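Apprendre le geste au robot, une reprise après l'autre

Maite Paredes tient deux leviers articulés, un dans chaque main, et ne regarde presque jamais ses doigts. Elle regarde les pinces, de l'autre côté de l'établi, qui répètent ce qu'elle fait avec un retard trop court pour qu'un visiteur le remarque. Quand elle serre, elles serrent. Quand elle hésite, elles hésitent aussi, et l'hésitation est enregistrée avec le reste.

Dans les locaux de Lornine, une petite société qui prépare des bras robotisés pour les cuisines collectives, on appelle cela « faire des prises ». Une prise dure le temps d'une tâche : saisir un ustensile, le déposer, revenir au point de départ. Le programme d'apprentissage reçoit ensuite les images des caméras et la position de chaque articulation. Il en faut beaucoup. Pour le rangement des ustensiles, l'équipe s'est fixé 300 prises avant le premier essai en autonomie, et 3 000 pour l'ensemble du projet, baptisé Hurnarora.

Damian Brunner, qui dirige l'équipe, a commencé dans l'automobile, où l'on programmait les trajectoires point par point. La méthode était fiable tant que la pièce arrivait toujours au même endroit. Dans une cuisine, rien n'arrive au même endroit. Il a donc fallu passer à la démonstration, avec ses lenteurs. « Sur une chaîne, je savais où serait la tôle, dit-il. Avec une vaisselle que quelqu'un vient de poser, je ne sais rien. »

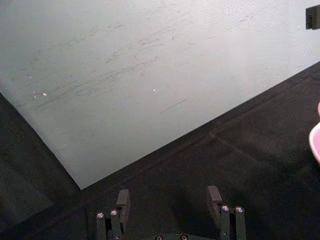
Combien de temps faut-il pour former un bon opérateur ?

Deux à trois semaines, selon Damian Brunner, si la personne accepte de ralentir. Les premiers jours servent à perdre l'habitude de corriger brusquement ; ensuite viennent les tâches à deux bras, qui demandent plus de patience que d'adresse.

Abilio Campos est arrivé en mai. Il avait travaillé onze ans comme commis dans un restaurant scolaire et pensait que son expérience suffirait. Elle l'a plutôt gêné au début. Un commis va vite, rattrape un couvercle au vol, pousse du coude ce qui dépasse. Devant les leviers, chacun de ces raccourcis devient une donnée que la machine tentera d'imiter. Sur ses 471 premières prises, une bonne partie a été écartée au tri.

Le tri se fait l'après-midi, dans la pièce voisine. Teodoro Barroso passe les enregistrements en accéléré et garde ceux dont le geste est lisible du début à la fin. Une prise ratée n'est pas forcément jetée : si l'opérateur a manqué l'objet puis l'a repris proprement, la séquence peut servir à montrer comment se rattraper. Cette question a longtemps divisé l'équipe – Barroso voulait un lot sans défaut, Paredes soutenait qu'un robot nourri de réussites ne saurait que faire de sa première erreur. Ils ont fini par constituer deux dossiers.

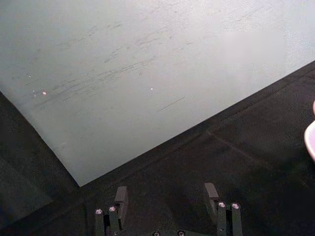
Le second dossier, celui des reprises, compte aujourd'hui 772 séquences. Il grossit moins vite que l'autre, car on ne peut pas demander à un opérateur de se tromper sur commande. Les erreurs jouées se voient : le geste part trop franchement à côté et la correction vient trop tôt. Barroso dit les reconnaître en quelques secondes.

Reste la fatigue. Tenir les bras levés devant soi pendant une heure n'a rien d'anodin, même avec des leviers équilibrés par des ressorts. Les séances ont été ramenées à quarante minutes, suivies d'une pause. Paredes a demandé un repose-coude, qu'elle a obtenu après trois mois. Campos préfère travailler debout, les pieds écartés, comme derrière un fourneau.

Il y a aussi ce que les leviers ne transmettent pas. Celui qui pilote ne sent ni le poids de l'objet ni le moment où il touche un bord. Il doit le deviner à l'œil, ce qui explique la lenteur des descentes : amener une spatule au-dessus d'un pot, l'aligner, la laisser entrer. Severino Soler, chargé des pinces, travaille sur un retour d'effort qu'il espère installer sur un premier poste. Il se méfie pourtant de l'enthousiasme de ses collègues, car le même dispositif, essayé sur un ancien modèle, vibrait au point de faire trembler les prises.

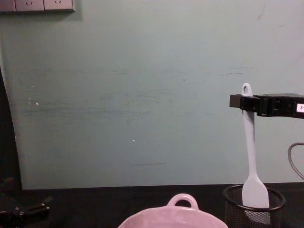

ULLIDON, mai – À huit heures et demie, Campos prend le premier poste. La consigne du matin tient sur une feuille scotchée près de l'écran : un ustensile, un récipient, retour à la position de repos, et l'on change la disposition entre deux prises. Il lit la feuille, la relit, puis pose les mains sur les leviers.

Les premières minutes ne sont pas enregistrées. Elles servent à retrouver la distance, que l'on perd d'un jour à l'autre. Paredes, à côté, prépare la série suivante et ne dit rien tant qu'il ne demande rien. Vers neuf heures, il appuie sur la pédale d'enregistrement. La première prise est lente. La deuxième aussi. À la troisième, il s'arrête en pleine descente, remonte un peu et recommence plus à gauche.

« Celle-là, tu la mets dans les reprises », lance-t-il en direction de la pièce voisine.

Barroso répond qu'il verra cet après-midi.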